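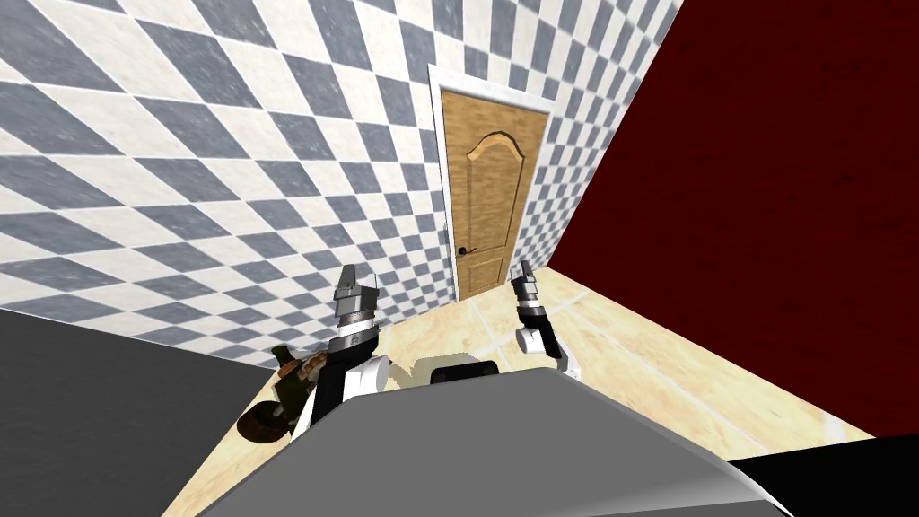 CHAPTER 10
Insulation and Air Sealing

10.1 Introduction

A heated building loses energy in 2 ways: through its materials and through gaps between them. Chapter 9 dealt with framing. The present chapter covers the insulation placed within the frame and the sealing of joints.

Section 10.2 compares batt, board and blown insulation. Section 10.3 applies the methods to the Clullside houses, built to the Mirnen plan. Students should review the units of thermal resistance before proceeding.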